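Paying for a planner in Vosdale

The woman who runs Flivora would rather not call it a time management course. She calls it "a way of planning your week," and she charges $161 for it, paper planner included. We met in the back office she rents in Vosdale, and I had told her beforehand that I didn't believe in planners.

"Good," she said. "People who believe in planners own nine of them."

It was a decent answer, and I wrote it down. I also noticed that it let her skip the question, so I asked again. What does a person get for $161 that they don't get from a calendar on the phone they already own?

"They get two decisions a day," she said. The method asks you to pick two tasks each morning and put everything else on a separate page. That page is never copied forward. If a job matters, she says, it will come back on its own.

I said that my property tax bill had also come back on its own, with a late fee.

She laughed, but she didn't give much ground. Bills go on a different page, one I hadn't reached in the sample copy. When I did reach it, it was a list with boxes to check. I have been making that kind of list on the backs of envelopes for most of my adult life.

Flivora started selling the planner in September, after she left a scheduling job at Uver, where she says she spent her days moving other people's meetings. "I saw what happened to the week when everything was allowed in," she said. That part I believed. She was sharp on meetings that exist only to prepare for other meetings, and on the manager who answers every message inside a minute and finishes nothing by Friday of any given week.

Where she lost me was the results page. The site says that 49 customers "took back their mornings." I asked how she knew.

"They told me."

Did she ask the ones who stopped using it?

"Some of them don't write back," she said, and then, after a while - "I know what you're getting at. I don't have a study. I have people who bought a second one."

I asked if buying a second one might mean the first had been left in a drawer. She said it might. She has a drawer too.

She is thinking about a cheaper version without the course, just the pages. I'd look at that one. I'd still want to know why the list of bills needs a heading in gold.

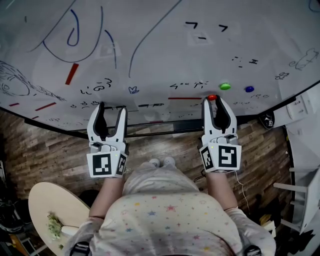
Jacobs wrote in to say that the two-task rule is fine for people who choose their own tasks, and that anyone working a front desk has thirty before lunch and doesn't get to pick any of them.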